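Speaker notes: Who gets the good slot? Scheduling and showing a small basketball league
Prapai Kaewkla, Estalthorpe clubs' evening, October

Start before the coffee queue has finished or we'll lose ten minutes. Wait for the lights.

Opening. Say thank you, say who I am, say I've done the Vernero League fixture list for four seasons and still have friends in at least two of the clubs. Pause for laugh. If no laugh, move on briskly.

The basic sum. We have 119 games to place between autumn and spring. Every club wants a home game at seven in the evening, in the big hall, against somebody they can beat. I have never managed to give this to everyone. Ask for a show of hands: who has played at a quarter to ten at night in Druvia? Leave the hands up a little longer than is comfortable.

What the stream changed. Until two seasons ago a bad slot meant a cold hall and somebody's dad. Now each round has one featured game, shown live, with commentary, and the clubs that get it sell more tickets the week after. Duangkaew had 200 people in for their first home game following a featured night. They'd normally be pleased with half that. So the featured slot is worth having, and people have started ringing me at home about it.
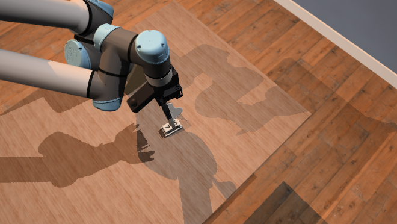 Dardo Riquelme wrote to me after last year's talk and asked me to read this out if I ever gave it again, so: you keep saying the featured game goes to the best match of the round, and we finished third and were on it once, at Christmas, when everyone was asleep. Either write down what "best" means or stop using the word.

Fair. Read it without the face I'm making now.

What "best" used to mean. It meant me, at the kitchen table, with the league table and a biscuit. I went for derbies, mostly. Derbies are loud and the commentators already know the names. The trouble is that Estalthorpe has two clubs and most towns have one, so Estalthorpe was on a great deal. I live in Estalthorpe. You can see how this looked.

The new rule, slowly, because people write it down:
Every club is featured once before any club is featured twice.
After that, league position on the first of the month decides it.
No club more than 4 times in a season, finals excepted.
A club may swap its date if the other club agrees in writing. A thumbs-up on a phone is not writing. (Look at Chaiwat.)
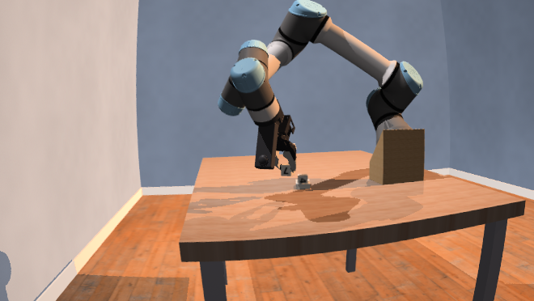
The cost of the rule. We will show some poor games. Last season's lowest audience was a forty-point defeat with a broken shot clock, and it would have been shown under the new rule too. I'd take that. The club that lost got to see its under-sixteens on the bench, on a screen, with their names said correctly, and it still asks when it's next on.

The cross-league week. Montri Paisan wants our top sides against the coast's top sides over three nights, all shown, with a cup for whichever league wins more. I'm in favour. I also have to find the halls. Best single figure so far is 1,000 viewers, for the final, and he believes this week would beat it. He believes most things in October.

If someone asks about referees: refer them to Prasert Saengthong, front row, left. Don't answer it myself, whatever they say about the semi-final.

Last bit. Forms for preferred dates are by the door. One form per club, three choices, and "any seven o'clock" counts as one choice. Back to me by the end of the month. Then questions, then give the microphone back, as last year I drove home with it.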